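Plendwood lens notes: read me first

Hello! I'm Nikau Trevaskis and this is the folder where I keep my settings, test shots and grumbles for the Ondieki 41, a small fixed-lens compact I've been carrying since September. I started it because I kept changing things in the menus and then forgetting what I'd changed, and it grew from there. Have whatever you like from it.

What's in here

settings/ has my saved menu setups as plain text, one per file. The one called street.txt is what I use nearly all the time.
charts/ has shots of the same brick wall at every aperture, in raw and in JPEG. Very dull to look at, very handy if you want to know where the corners go soft (wide open, mostly the left side on my copy).
indoor/ is a mixed bag of rooms and tables under lamps and window light, all at default white balance.
notes.csv lists every picture with its aperture, shutter speed, ISO and a column for my remarks. Some of the remarks are rude about the autofocus.

There are 100 pictures in the set for now. I threw out 23 that were blurred through my own fault, so if the numbering jumps, that's why.

About the colours

The Ondieki runs warm under household bulbs, and I quite like it! Wood goes towards orange and skin looks as if everyone has been on holiday. If you don't want that, the Laltine profile in settings/ pulls it back a fair way, though it makes greens a bit flat and I've never managed to fix that. Raw files are untouched, so you can start from scratch if you'd sooner do your own.
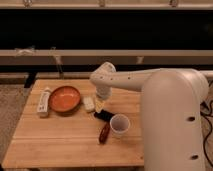 Orange bowl and white remote on a pale wooden tabletop, warm light.

Battery and cards

I get 48 minutes of video from a full charge with the screen turned down, and less in the cold. The spare I bought from Pellell fits but sits a touch tight, so push it until it clicks. Any decent card works for stills. For video, get a fast one, or the camera stops recording and tells you nothing useful about why.

Things I haven't sorted

The clock on the camera was an hour out for the first batch, so don't trust the times in charts/.
No flash shots at all. I can't stand the flash.
The macro mode gets a mention in notes.csv but I've hardly used it, so take my scores there with a pinch of salt.

Using the files

Copy them, crop them, print them, put them in your own comparison. A mention of my name would be lovely but I won't chase you for it. If you've got the same camera and your corners are sharper than mine, please send me your brick wall and I'll add it to charts/ with your name on the folder.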